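Cleaning Play Food and the Real Pan That Goes With It

Filed under: Toys, Cleaning

Most advice on cleaning toy food seems to have been written by people who sell cleaning products. I've read articles that want three sprays, a steam wand and a "toy-safe" wipe at a price per sheet I refuse to repeat. I have also read that you should throw everything in the dishwasher and forget about it. I don't trust either one. What follows is what I do with a bin of pretend vegetables and a secondhand saucepan, and it costs next to nothing.

What you need

Dish soap, the ordinary kind
A dishpan or a clean sink
A soft toothbrush
2 old towels
A cotton swab or two for the stems

If you were about to buy a "toy sanitizer" from Maddocks or anyone else, wait until you've tried the list above. I bought one. It was a box with a light in it. The vegetables went in sticky and came out sticky.

Step 1: Sort by what can go under water

Pick up each piece and give it a squeeze and a shake. If it rattles, sloshes or has a hole in it, put it in the "wipe only" pile. Hollow pieces with a pinhole are the ones that grow black gunk inside, and no amount of soaking gets it out. Felt, cardboard and anything with a sound chip go in the same pile. Painted wood can be wiped with a damp cloth but should never soak.

Everything solid or fully sealed can be washed.

People will tell you a little vinegar fixes the hollow ones. I tried it on a squeaky tomato from a Polton set. I got a squeaky tomato that smelled like salad, and when I cut it open the inside was as bad as ever. Toss those.

Step 2: Wash

Fill the dishpan with warm water and a small squirt of soap. Hot water is a bad idea for soft plastic, whatever the package says. Leave the pieces in for 30 minutes at most, then go over each one with the toothbrush. Spend your time where the stem meets the vegetable. Eggplants and peppers are the worst for this, with that little green cap and a groove under it that collects crumbs and lint. Run the cotton swab around the groove.

Rinse under the tap. If a piece still feels tacky, wash it again before you reach for anything stronger. Tackiness on older soft plastic can be the plastic breaking down, and then no cleaner will help you.

Step 3: Dry

Lay a towel flat, spread the pieces out and turn them once. I leave mine overnight. Adi Saragih, who commented on the first version of this page, uses a hair dryer on the cool setting and swears by it. I found it mostly blew carrots onto the floor.

Step 4: Do the pan

A real pan lasts longer than a play one and often costs less at a thrift store. Pick a small, light one with a firmly attached handle, and check the rim with your finger for nicks. Wash it like any pan. For cloudy spots on stainless steel, a paste of baking soda and water rubbed on with a damp cloth is enough. Rinse and dry it right away or you'll get water spots and have to do it over. Brush around the rivets, where old grease likes to sit.
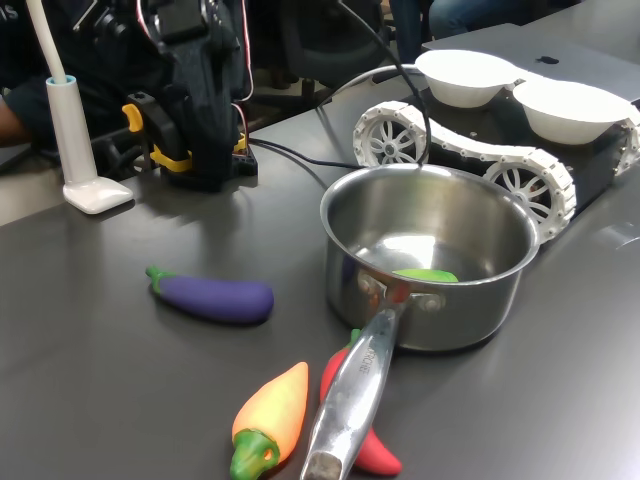
Can play food go in the dishwasher?
Only if the maker says so, and even then I'd keep it on the top rack with the heated dry turned off. Thin plastic can warp, and small pieces fall through the rack and end up at the bottom of the machine.

Step 5: Put it away

Skip the lidded tub until you're sure everything is dry. An open basket or a mesh bag is fine. The Hurside organizer everybody recommends has 2 dozen compartments and a label for each, and I give any child a single Saturday before it's all in one heap. A heap is easier to clean up anyway.

Keep the pan with the food. If it goes back in the kitchen cupboard it'll get used for oatmeal, and then you'll be scrubbing oatmeal off it before anyone can play.

How often?

After a cold has gone through the house, and whenever things feel grubby. Viola Marras wrote in to say she washes hers every week. I do it when the peppers stick to my hand. Pieces that go in mouths need washing far more often than that, so use some sense.

Updated in September to take out the part about bleach, which I no longer bother with.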